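# clidside-grain

Tileable wood textures for floor plans and small games, kept by Janaka Haque.

The set has 945 textures in 33 groups. Groups are named after the tone and the run of the grain, so `pale-wavy` sits next to `pale-straight`. Species names were dropped in January after too many wrong labels.

## Folders

- `flat/` – colour only, no shading
- `bump/` – height maps, same file names as `flat/`
- `skudel/` – presets for the Skudel renderer
- `old/` – the first 40 textures, kept so older projects still load

Glare is evened out before a texture goes into `flat/`. Strong swirls are left in, and these repeat visibly on large floors.
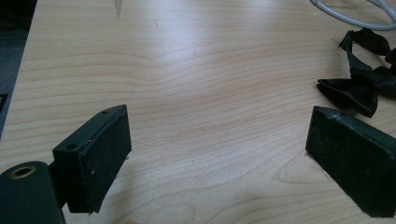 **Can I use the height maps without the colour files?**

They work on their own. Set the strength to 6 in Skudel and adjust by eye.

## Known problems

- `dark-knotted` has a visible seam on the left side when scaled up.
- The Maveo importer reads `bump/` upside down. Tick "flip vertical" when loading.
- Two groups still use the old naming, with spaces in place of hyphens.

## Licence

Free for any use, including paid work. Credit "Kumarasinghe texture set" if you pass on the whole folder. Single files need no credit.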